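Section 5. Snack Sorting Station: Table Set-Up and Item Placement

5.1 Preparing the table

1. Clear the wooden tabletop and wipe it along the grain.
2. Place the bins from the Lostside set near the middle of the table. Bins may be orange, blue, or light in color; the color does not determine the contents.
3. Place wrapped snacks in the blue bin in a single loose group. Five small bars fit on the bin floor without reaching the rim.

Note: Do not press items flat. Crumpled wrapping is acceptable, provided the bar remains covered.

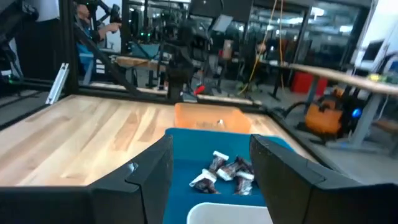 Dalia Ozoliņš asks whether the bars should be lined up before sorting begins, as the March edition of this guide required. They should not. That requirement has been withdrawn, and items may lie in any direction.

5.2 Placing items on the table

4. Keep the bins close together in a row, and leave the near part of the table open for items.
5. Lay chocolate bars flat in front of the row. Wrappers may point in different directions, and one may partly cover another.
6. Check the printed ingredients on every item. Products that list almonds or other nuts must be recorded on Form 1043 before they are handled.

Caution: Keep chocolate out of direct sunlight. The room must not be warmer than 70 degrees Fahrenheit.
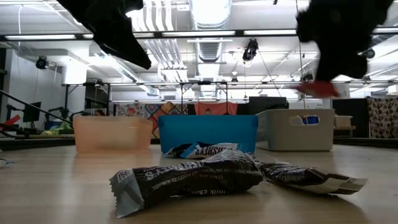 7. When all items have been recorded, sort them into the bins according to the list issued for the session.
8. Return any torn or unsealed item to the Julurbridge supply desk. Do not place it in a bin.
9. Enter the finish time on Form 1043 and sign it. Replacement bins are ordered under part number 1130.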